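Members > Safety Desk > Checklists > Covering Demonstrations

We use cookies to remember your region and reading size. Accept / Manage choices

Before You Cover a Demonstration: Checklist With Comments
Last updated: 22 February 2024

Hello again, and thank you to everybody who wrote in after the last version. I've kept the items short, the way you asked, and put my own comments underneath, where I'm afraid I go on a bit. Skip them if you're in a hurry and come back when you have a cup of coffee in your hand. 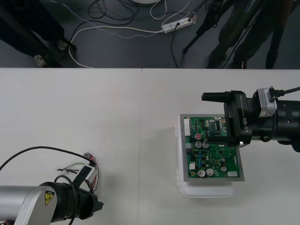
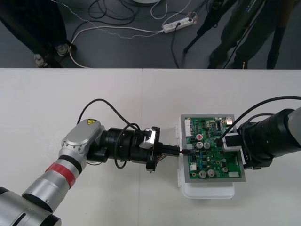

A green circuit board on the white tabletop, both views.

BEFORE YOU LEAVE

[ ] Assignment letter printed and signed, plus press card
Comment: Paper, please. Phones die, and an officer who is already having a long night may not want to wait while you scroll for a PDF. The Kerndale desk now keeps blank letters at reception, so you can pick one up on your way out.

[ ] Local filming rules read this week
Comment: I do mean this week. Orders about where the press may stand can change overnight, and what held in September may be quite different today. If the wording confuses you (it confuses me too, often enough), call the desk and we'll read it through together.

[ ] Lawyer's number written on your arm in permanent marker
Comment: Yes, it feels silly. Do it anyway, and write it somewhere your sleeve will cover.

[ ] Phone locked with a passcode, face and fingerprint unlock turned off

[ ] Old footage and contacts cleared from the phone you're taking
Comment: Your sources trusted you, so let's look after them. Copy everything to the Darkier drive first, check that it opens, and then delete.

[ ] Helmet, eye protection and mask checked for cracks and worn straps
Comment: If a strap looks tired, swap it. We have 15 sets in the Taipe office and they're meant to be used, so please don't be shy about asking.

ON THE STREET

[ ] Working with a partner, with 2 ways out agreed on
Comment: Walk both of them before the crowd arrives if you possibly can. A side street that looks lovely on the map may turn out to be fenced off for roadworks.

[ ] Check-in text sent every 30 minutes
Comment: A single letter will do. If we miss one we call you, and if we can't reach you we call your partner, and after 60 minutes of silence we call the lawyer. Sheyla Huanca runs the check-in phone most evenings and she would much prefer ten dull texts to one missing one.

[ ] Press marking visible front and back
Comment: There's a fair argument for covering it up in some crowds, and I won't tell you what to do when you're the one standing there. Talk it over with your partner beforehand and let the desk know what you decided.

[ ] If told to stop filming: stay calm, say you're press, ask which rule applies
Comment: Keep your hands where they can be seen and your voice low. Note the time, the place and any badge number you can read. If you're told a second time and it's getting heated, step back. We can complain tomorrow, and we will, with great energy!

AFTERWARD

[ ] Final text sent once you're clear of the area

[ ] Footage copied twice and originals left unedited
Comment: One copy to Darkier, one to a card that stays in your bag. Crop and blur on a copy only.

[ ] Any stop, search or injury written up the same night
Comment: Use the Graltov form if you like forms, or just send me a rambling email, which I'm perfectly happy to read. Small things count too. A shove you'd shrug off may match what three other people have reported from the same corner.

[ ] Something to eat, and a call to somebody you like

Comments on this version go to the safety desk, marked "checklist" in the subject line.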